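Subject: Re: [collections-care] Revised lending conditions for household metalware
From: Malachy Horgan
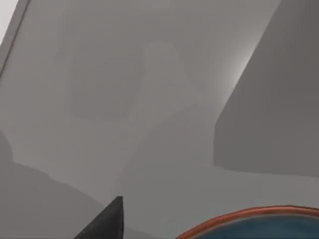 Round item with an orange-copper rim and teal-blue interior (computer rendering).

Dear colleagues,

Thank you to those who responded to the draft lending conditions circulated in May. The Registration Office has now considered all of the comments received, and I write to set out the position on the matters that attracted the most discussion. The quoted message at the foot of this email is included for members who joined the list after it was sent.

1. Scope

The revised conditions apply to domestic metalware held in the Sugiyama bequest and in the general study collection. They do not apply to arms, coinage or jewellery, which remain subject to the existing schedules. Enamelled wares are to be treated as metalware for lending purposes, whatever the catalogue heading under which they were first registered. Several members noted that older entries place enamelled basins and pans under ceramics. Those entries will be corrected as they come up for audit, and borrowers should not rely on the heading alone.

2. Notice period

The draft proposed that requests be lodged 18 weeks before the intended date of dispatch. Regional galleries submitted that this would exclude them from most touring programmes, where venues are often confirmed late. The period remains at 18 weeks for loans requiring conservation treatment. For items already assessed as fit to travel, a shorter period may be agreed in writing with the Registrar.

3. Condition reporting

A condition report is to be completed at dispatch, on arrival, at the close of display and on return. The borrower's report on arrival must be made before the object is placed on display and must be signed by the person who carried out the inspection. Reports should record the state of the rim, foot, handles and any join separately. General remarks such as "good for age" will be returned to the borrower for completion.

Existing wear and discolouration should be recorded in plain terms. Borrowers are reminded that no cleaning, polishing or waxing is permitted at the venue, including the removal of fingermarks. Where a mark is observed that does not appear in the dispatch report, please telephone this office before any further handling takes place.

4. Packing

Stiltex interleaving remains the approved material for nested items. The Cumero crate inserts may be used for single pieces only. The two systems are not to be combined in one crate, as the inserts are cut to a depth that leaves no allowance for interleaving. Crates are to be returned with all original fittings. The cost of replacing missing fittings will be passed on to the borrower.

5. Transport and insurance

Solbridge continues as the contracted carrier until the present agreement lapses. Borrowers who wish to engage another carrier must obtain written approval and must meet any difference in premium. Cover is to run from the time an object leaves its shelf until it is recorded as returned to that shelf, and certificates of currency are to be supplied before dispatch.

6. Study loans to schools

The handling collection, comprising 617 registered items, is not affected by these changes. Schools should continue to book through the Education desk. I acknowledge the concern expressed by several members that the booking form is difficult to locate on the website, and I have referred the matter to the web officer.

A clean copy of the conditions will be sent to member institutions once the schedule of fees has been settled. Enquiries in the meantime may be directed to me at the office before 4 pm.

Yours faithfully,

Malachy Horgan
Registrar, Loans and Outward Movements

----- Original message -----

> Dear Mr Horgan,
>
> I refer to the draft conditions circulated in May. Our gallery
> supports the move to four condition reports per loan but seeks
> clarification on two points.
>
> First, clause 19 refers to "metalware and like objects". We
> hold on long-term loan several enamelled basins which your
> catalogue lists under ceramics. Are these within the clause?
>
> Secondly, we would ask that the notice period be reconsidered
> for smaller venues. Our exhibition calendar is approved by
> council each year, and we are seldom in a position to lodge
> a request as early as the draft requires.
>
> We would also be grateful for advice on whether the Cumero
> inserts may be used with Stiltex, as our storeroom holds a
> quantity of both.
>
> Yours sincerely,
> Collections Officer
> (for the Gallery Manager)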